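Minutes, equipment planning meeting
Friday, February 1, 2019, small meeting room, ground floor

Present: kitchen automation team, purchasing, facilities. Apologies from the safety office, who sent written comments.

1. Minutes of the last meeting

Approved with one correction. The service contract with Dromness covers parts and travel but not labor. Purchasing will circulate the corrected copy.

2. Simulation work and what it means for the order

The team reported on the skillet task. The simulation has the arm holding a cast-iron skillet with a slice of raw meat in it, and the same task is what we want to run on real hardware from June. The question for this meeting was what has to be bought before then and what can wait.

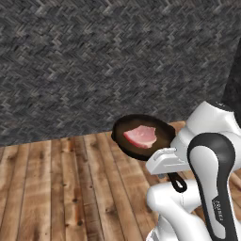 Kitchen Automation Team

The Franka model stays as the arm in the simulation. Purchasing asked whether a cheaper arm could be looked at. The team answered that changing arms now would mean redoing the grasp settings and most of the test scripts, and that the saving would be used up in staff time. Purchasing accepted this for the current budget year and asked that it be raised again when the next one is drawn up.

Agreed to plan for 2 arms. One will be used for daily work and the other kept for the longer test runs, with shared spares.

Lead time from Tilel is 15 weeks from receipt of order. Facilities pointed out that this leaves very little slack before June. The order needs to go out this month.

3. Grippers and fingers

The main open point was how the skillet is held. A skillet is heavy at the far end and the handle takes all the load, so the fingers are the part most likely to give trouble. The team would like to buy more than one kind of finger pad and compare them. Corimik quoted for a plain set and a set with a rubber face. The rubber set costs more and the quote does not say what temperature it is good for.

Purchasing asked if pads could be made in our own shop. Possible, but the shop is booked through the spring. It was agreed to buy 3 sets of the plain pads and 1 of the rubber, and to ask Corimik for the temperature rating in writing before the rubber set is ordered.

The team added that the simulated grip on the handle should not be read as a load test. The weight and friction values in the model are estimates. A real skillet will be weighed and the values corrected before anyone relies on them for sizing. 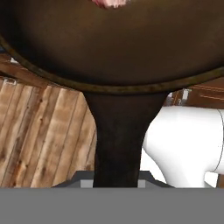

4. Bench, power and floor space

Facilities has measured the east bay. Both arms will fit if the old storage racks are taken out. The racks are to be offered to other departments first and scrapped if there are no takers by the end of the month.

The bench quote from Radulović is for a steel frame with a bolted mounting plate. Delivery is included, installation is not. The team asked for the plate to be drilled on site, after the arms arrive. Facilities had no objection.

A new power circuit is needed on the east wall. Facilities will pay for it out of the building budget.

5. Safety office comments

Read out. Raw meat may not be used in the bay until there is a cleaning procedure and a separate refrigerator. Until then the team will use silicone food samples. The cost of the refrigerator was not in the draft budget and has been added. No heat source is to be connected during the first phase.

6. Budget

The draft was gone through line by line. Software licenses were moved to the general account. Shipping had been entered twice and was corrected. The reserve was set at around 20 percent, up from the draft, on account of the open items under 3 and 5.

Approved as amended.

7. Actions

Purchasing: send the arm order to Tilel; write to Corimik about the temperature rating; ask Radulović for an installation price.
Facilities: clear the racks; schedule the electrician.
Team: weigh the skillet and update the model; price silicone samples; draft the cleaning procedure and send it to the safety office.

8. Other business

Purchasing reminded everyone that quotes must be saved in the shared folder and not only in email.

Next meeting to be set once Tilel has confirmed the order.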